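住まいの手入れ講座 配布メモ 第4回「ホースと継手」

こんにちは、今回もイランゴです。前回は蛇口まわりで時間切れになってしまったので、今日はその続き、排水や掃除機に使う灰色のホース類の話をします。地味ですけど、私はこの回がいちばん好きなんですよ! 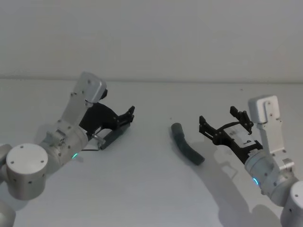
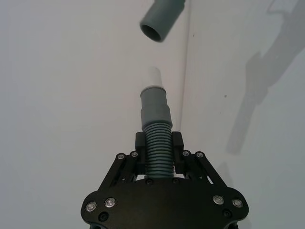
1枚目は曲がった濃い灰色のチューブ、2枚目は蛇腹のホースと継手です。

1.まず形を見る

2枚目のホースは、横向きの細かいひだが続いたあと、先のほうで段のついたなめらかな筒に変わりますよね。私はこの筒を「首」と呼んでいます(正式な名前はメーカーごとにばらばらなので、講座の中では首で通します)。つなぐときに持つのは首かそのすぐ下。ひだの真ん中をつかんで押すと、力が横に逃げて、くにゃっとなります。

2.向きを合わせてから押す

2枚目では、首から出た白い管が真上を向いていて、上の継手は少し傾いていますね。実習でこういう角度になったら、いきなり押し込まないこと。先に口と管をまっすぐ向かい合わせて、それからゆっくり入れてください。サフタ・ディヌさんの班は4月の回でここを急いで、管の先に傷をつけてしまいました。あれは私の説明も早口でした、すみません。

3.曲がりぐせ

巻いて保管したホースやチューブには、どうしてもくせがつきます。広い台に置いてしばらく伸ばしておくと扱いやすいです。私はだいたい20分くらい。ドライヤーは使わないでくださいね、薄いところから傷みます。

次回までに
・家にあるホースを1本選んで、首の外径を測ってくる(ノギスがなければ定規で可)
・練習用の継手はステロウの箱に戻す。ルスの箱は別のクラスの分です
・テキスト46ページの図に、自分の家のホースの長さを書きこんでおく

質問は教室の後ろのノートにどうぞ。次回の最初にまとめて答えます。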